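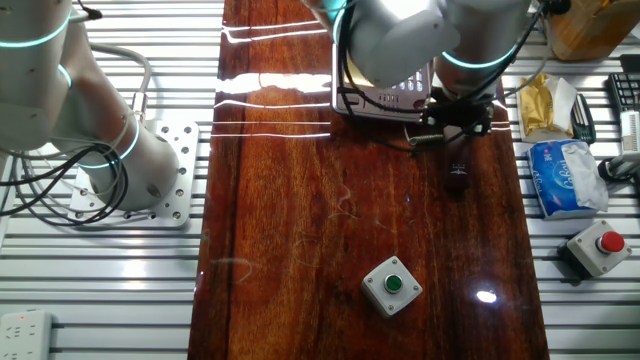 In December someone wrote to the list:

> I am tired of hearing about the golden age of the company town. Scanlon owned the houses, the store, the ball field and the doctor. If you lost your job you lost your kitchen. The people who say they miss it were children then, and children don't sign leases. I would like one person on this list to tell me what a grown man or woman got out of that arrangement that they couldn't have gotten somewhere else with their dignity in one piece.

I grew up in Karkberg, in a Scanlon house, so I'll take a try at this. Sorry for the slow answer. I am behind on the list by several weeks.

First, I agree about the leases. My parents' lease gave them 7 days to get out if my father quit or was let go. I have the paper. It also said no boarders, no chickens and no signs in the windows, and everyone knew what kind of signs were meant. Nobody should have to live under a lease like that and I'm glad they are illegal in this state now.

But the question was what a grown person got out of it, and you seem to think the answer is nothing. My parents would have been insulted by that. They came from a farm where the roof leaked on the beds and the nearest doctor was 42 miles off. My mother had lost a baby there. In Karkberg she had running water, a school at the end of the street, and a clinic she could walk to with four kids. She knew who owned it all. She could read a lease as well as anyone on this list. She looked at what was offered elsewhere by people with a great deal to say about dignity, and she picked Karkberg.

What bothers me in this thread is the idea that people like her were fooled. It comes up every time. Someone moves toward steady pay and a clean house, and fifty years later a person who has always had both explains that it was a trap. I have sat through that talk at the county historical society and I have read it in the Sunday paper. The speaker never seems to have asked what the people were moving away from.

Second, the part about children. Yes, I was a child. But I was 19 when the mill closed, and I saw what came after with adult eyes. The houses were sold off to whoever was living in them, at a fair price as far as I know. So we had our dignity and the deed. We also had no payroll. The clinic went first, then the store, then the bus to the high school. Around 80 families were gone inside two years. My father drove to Tostov for work until his back gave out. He owned his kitchen by then and he was hardly ever in it.

I don't say this to defend Scanlon. They shut the place with a letter, and the pension was less than the men had been told. I say it because the story as it usually gets told stops at the closing, as if the gates opened and everyone walked out free. Most of them walked out to something worse, and a fair number never found their footing again.

Somebody else in the thread brought up Varnov as the better model, the town where the workers bought the mill. I would like to hear more about that from a person who lived there. What I have heard is that it was a good place for those who were in on the first shares and a hard place for the ones hired later, who did the same work and had no vote. If that is wrong I'll take the correction.

I also think it is fair to ask what a company gives its people today. My grandson works in a warehouse outside Tostov through an agency. He rents from a landlord he has never met, two of his paychecks go to rent every month, and his hours change by text message. Nobody calls that paternalism. He can quit whenever he likes and he would be out of his apartment in a little longer than my father's seven days. When I showed him the old lease he wanted to know how much the rent was.

I can scan the lease if anyone wants it for the archive. It is two pages and the second one is faint.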